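Asunto: Re: [series-y-culebrones] ¿Alguien sigue todavía Vutora?

El mensaje anterior decía:

> Hola a todos. Dejé Vutora en febrero, cuando la familia
> Adjei vendió el hotel, y quería volver ahora. ¿Vale la pena
> ver lo que me falta o puedo saltar directamente a la
> temporada nueva? En la web de Plilari aparecen 243 capítulos
> y me da un poco de miedo.

Hola:

Yo la sigo desde el principio y la veo con subtítulos, porque el español no es mi lengua y las telenovelas me ayudan mucho a practicar. Perdonad, por favor, si alguna frase me sale rara.

Mi consejo es no saltar todo. Después de la venta del hotel hay una parte bastante lenta, con el juicio por la herencia, y esa sí se puede ver muy deprisa. En cambio, la vuelta de la hermana mayor a Kimness es necesaria. Sin esos capítulos no se entiende por qué la madre ya no habla con el abogado, ni quién escribió la carta. Yo no la contaré aquí — sé que en esta lista los finales se respetan.

En cuanto al número, los 243 capítulos de Plilari incluyen también los resúmenes de verano, que repiten escenas ya vistas. En el foro de Plilari hay un hilo con 517 mensajes donde se explica cuáles son. Lo leí entero durante unas vacaciones y me pareció correcto, salvo la lista de la segunda temporada, que tiene dos títulos cambiados.

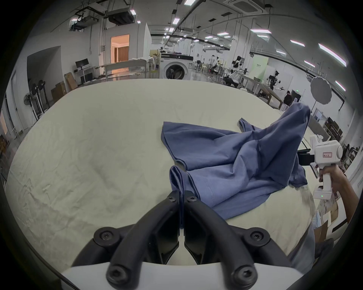
La temporada nueva empieza con un salto de tres años y cambia casi todo el reparto joven. Al principio no me gustó, lo confieso. La actriz que hace ahora de hija menor habla más bajo y con menos gestos, y tardé varias semanas en acostumbrarme. Además, los capítulos son más largos y ya no los puedo ver en la pausa del trabajo. Los dejo para la noche, cuando tengo ropa encima de la mesa, como esa prenda azul tan arrugada, y así escucho los diálogos sin mirar todo el tiempo la pantalla. Con el doblaje antiguo esto no era posible, las voces se parecían demasiado.

Una pregunta mía para terminar: ¿sabe alguien si la música de los créditos se puede comprar aparte? La busqué en la tienda de Plilari y solamente encontré la versión cantada, que no es la misma.

Un saludo cordial y buena vuelta a la serie.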